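Vasus chores set – README

Last edit 12 Aug 2018, Roos Van Damme

What it is
Recordings of kitchen and packing chores done with hand-held grippers. Made to answer one question we keep getting from Brudham: can a machine put away the groceries yet. Short answer – no. Longer answer below.

Contents
133 episodes. 70 are table work with food packaging, the rest shelves and drawers. Two episodes have no wrist video, see Known problems.
Each folder has the video, the gripper opening per time step, and a notes.txt. Read the notes, Gijs typed them on the day and they are better than the labels.

Packaging is the hard part. Boxes are fine, cans are fine. Anything soft changes shape when you squeeze it, and shiny film throws off the depth estimate. The table episodes are mostly pouches, bags and wrappers for that reason.
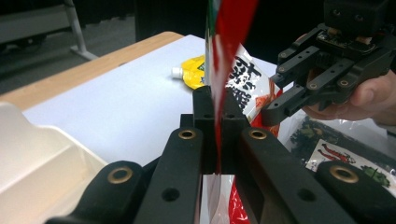
Photo: Wim Dekker / Vasus

A red and white wrapper like the one held here is easy for a person working the gripper by hand. The policy trained on the same data closes too early, or gets the wrapper and drags a neighbor along with it. Clear bags are worst. The spouted pouch goes OK if it lies flat.

Shop floor
Rindero asked about bagging parts. Tried it in March, same trouble with film, not in this release. Stijn Michiels has the raw files, ask him.

How to load
Unpack everything into one folder, run check.py first, then load.py. Needs nearly 130 GB free. If check.py complains about timestamps just run it again, it rebuilds the index.

Known problems
- wrist video missing in the two episodes mentioned above, gripper values are good
- "pick" and "grasp" both used as labels, mean the same thing
- left and right swapped in some of the early drawer episodes, notes.txt says wich
- printed text on the packs is not transcribed, don't train a reader on this

Not for
Safety claims. Speed comparisons either – people were told to go slow and some went slower then others.

Use
Research only for now. Ó Riain has a seperate agreement. Mail Wilma Visser before you pass copies on.

To do
Merge the labels. Add failed tries, we cut most of them and shouldn't have.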